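Why Do We Put Mats Under Our Plates?

Think about the last time you sat down to eat at a table. There was the table, of course, and there was your plate, and quite possibly there was something flat in between the two of them that you hardly noticed at all. That flat thing is a placemat, and today on the Ustora Kids' Pages we are going to give it the attention it deserves, because it does a lot of quiet work while you are busy with your noodles.

Let's begin with the table itself. A tabletop looks very tough, and if you knock on it with your knuckles it sounds tough, too. But a table can be hurt in small ways. Wood is full of tiny tubes that once carried water up through a living tree, and even after the tree has become a table, the wood can still soak up a little water if it gets the chance. Have you ever seen a pale ring on an old wooden table, just the size of a cup? That ring is often made by heat and dampness getting into the shiny coating on top. Plates can be rough underneath as well. Run a finger along the bottom of a plate sometime (a clean one, please, and with nothing on it!) and you may feel a gritty circle there. Push that gritty circle back and forth every day for years and you get scratches.

A mat goes in the middle and takes the bumps and the drips, so that the table doesn't have to. It is a little like the socks between your feet and your shoes.

Now, how is a mat made? There are many ways, but one of the oldest is weaving. To weave, you need 2 sets of threads or strips. The first set is stretched out straight, side by side, and weavers call it the warp. The second set travels across, going over one, under the next, over one, under the next, all the way to the end, and then it turns around and comes back. That set is called the weft. Every time they cross, they hold each other in place, and this is why a woven mat doesn't fall to pieces even though there may be no glue in it at all. If you look very closely at a woven mat, you will see lots of tiny crossings, like the squares on graph paper.

Stripes are one of the easiest patterns for a weaver to make. You weave with one color for a while, and then you change to another color for a while, and then you go back again. If you weave for a long time before you change, you get a wide stripe, and if you change quickly, you get a narrow one. In the village of Lolis, where our weaving pages were first written, children learn with stripes before they try anything harder, and some of them like stripes so much that they never do try anything harder, and that is perfectly fine.

You can make a mat of your own out of paper. Our friends at the Turcotte Craft Room have been making them with children as young as five, and this is how they do it.

First, clear a good big space and lay a large sheet of white paper on the table. Then decide where the stripes will go. It helps to have a real mat nearby to look at while you work.

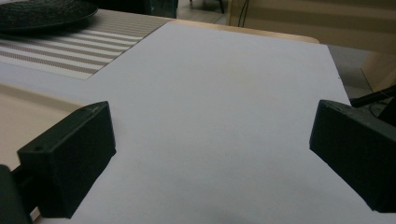
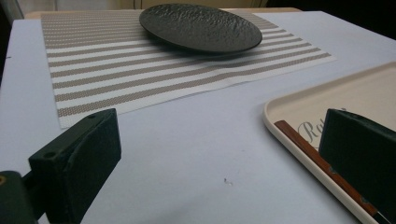

Next, fold your paper in half and cut slits from the folded side toward the open side, but stop before you get there – leave a border as wide as 2 of your fingers. Ask a grown-up to help with the scissors if you need it. Open the paper up again and you will find a row of long slits with a border all the way around. That is your warp.

Cut 13 strips from paper of another color. Take the first one and slide it over, under, over, under, until you reach the other side. Start the second strip the opposite way, under first and then over. This part is easy to forget! If two strips that are neighbors both go the same way, they will slip around. Push each strip up snugly against the last one, and when you run out of room, tape down the ends on the back. You may have a few strips left over, and they make very nice bookmarks.

A paper mat won't last as long as a woven cloth one, and it won't like spilled juice one bit, but it should get through almost a week of dry suppers. The Urside Library keeps a box of old paper mats made by its young readers, and if you ask at the desk in July you can add yours to it. Write your first name on the back in pencil, and the month, too, if there's room.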